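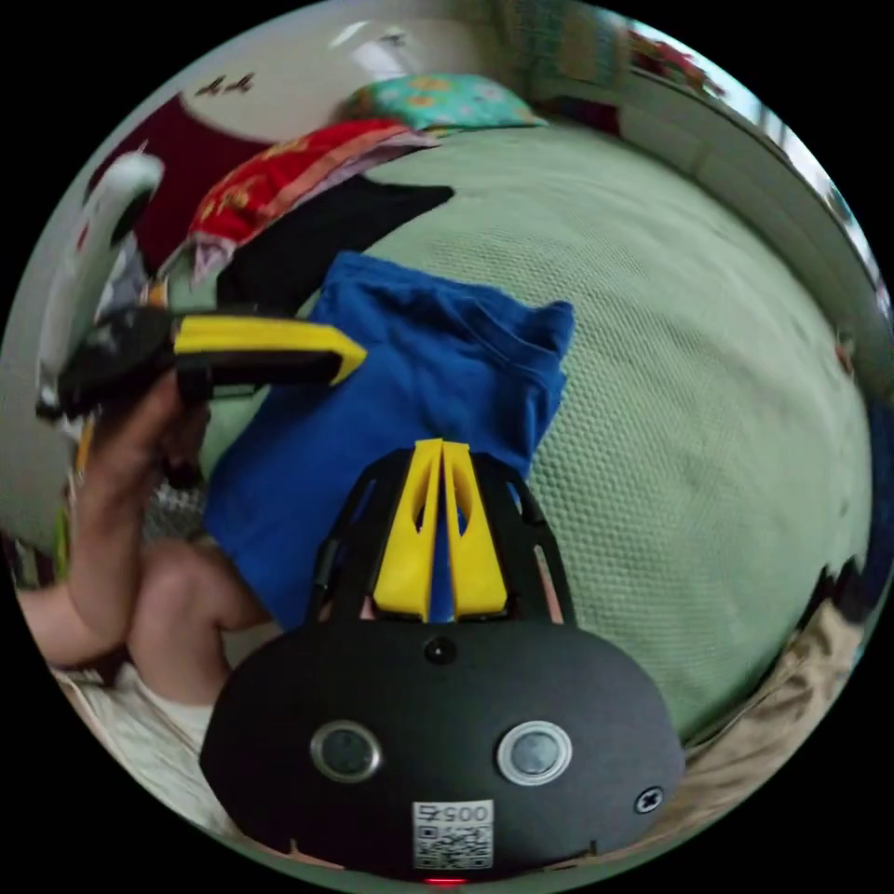 My mum says a T-shirt folded on a bed will never come out as neat as one folded on a table, so is it worth doing it there at all? One reader sent us that question in April, and it has been the most popular one on the page ever since. Yes, it's worth it! A bed is the right height for kneeling or sitting beside, it has masses of room, and you can see the whole pile in one go. The only trouble is that it's soft. Smooth the cover with the flat of your hand first, pull the shirt tight by the shoulders and the hem, and you'll get an edge you can be proud of.

Folding on the bed: your questions

Where do I start with a crumpled T-shirt?

Find the shoulder seams. Everything else follows from those. Hold one seam in each hand, give the shirt a good snap in the air (very satisfying) and lay it face down with the neck pointing away from you. Then sweep your palms from the middle out to the sides. If it still looks like a road map, turn it over and do the same on the other side before you make a single fold.

Which fold do you use?

For everyday shirts we love the Terkusska fold, the one we teach on our beginners' sheet. Bring one side in to the middle with the sleeve laid back on itself, do the same with the other side, then fold the bottom up to just short of the collar. Fold in half once more and you have a parcel that stands up by itself in a drawer. It takes a few goes to get the width right. After that your hands simply know, and it's a lovely feeling when that happens!

My bedspread has a woven texture. Does that matter?

It's a help. A bit of texture grips the cotton and stops it sliding about while you work, whereas a satin cover will have you chasing the shirt towards the pillows. The one thing to watch is fluff. Dark T-shirts pick up whatever is on a pale bedspread, so give the cover a quick shake out of the window beforehand.

Do I have to clear the bed first?

Not completely. Push cushions, pillows and the folded blanket up to the head end and work in the space that's left. You need one clear patch a little bigger than your biggest shirt, plus somewhere for the finished pile. We put the pile at the foot of the bed, on the side nearest the wardrobe.

What about black clothes? I can never tell front from back.

Feel for the label, or look at the neckline, which dips lower at the front. Do your dark things while there's daylight, close to the window if you can. I save them up and do all of mine together in the morning, and it has cut my grumbling by half.

Should I sort before folding, or as I go?

Sort first if there's more than one person's washing in the heap. For one person, just go! Take whatever is on top. Sorting can turn into a job of its own and before you know it you've made five piles and folded nothing.

How long should a basket of T-shirts take?

I timed myself on a pile of 20 shirts and it took 17 minutes with the radio on. Please don't race me, though. A slow, flat fold saves you ironing later on, and that's where the real time goes.

Is it better to sit, kneel or stand?

Swap about. Standing is quickest but a low bed will have your back complaining after a few shirts. Sitting on the edge with one leg up works well for a small pile. Kneeling on the floor puts your elbows at a good height, and a folded towel under the knees makes it far kinder.

How do I fold a blanket so it stays tidy at the end of the bed?

Halve it lengthways, halve it again, then fold it in three with the loose ends tucked underneath. Patterned blankets look best if you stop at the point where the main pattern sits on top. For a big heavy one, get a second pair of hands if you possibly can. Two people walking towards each other with the corners will do it in seconds, and children adore it.

Can I use a folding board?

Of course. We've tried the Vunetti and got on well with it for school shirts, which all need to come out the same size to fit a narrow shelf. On a soft mattress it does rock a bit, so slide a large book or a tray underneath. For T-shirts I've gone back to bare hands.

My pile always topples over on the way to the drawer. Any tips?

Make 2 short piles and carry them one at a time, with a hand flat underneath and your chin lightly on top. Turn every other shirt round as well, so the thick folded edges don't all end up on one side.

How do I get a printed T-shirt to fold without the print cracking?

Fold it inside out, or roll it loosely. Try to keep a hard crease off the middle of the design, and never press it down with something heavy while it's still warm from the dryer.

Do you run anything in person?

We do! Our folding mornings are held in the Dullano rooms, upstairs, and the linen one is shared with our friends at Aubert, who bring the bed sheets (yes, including fitted ones). Bring a bag of your own clean washing and take it home folded. We've now had 347 questions sent in through the contact form and we read every one, so if yours isn't answered yet, keep an eye on the page.

Page last updated 17 July 2021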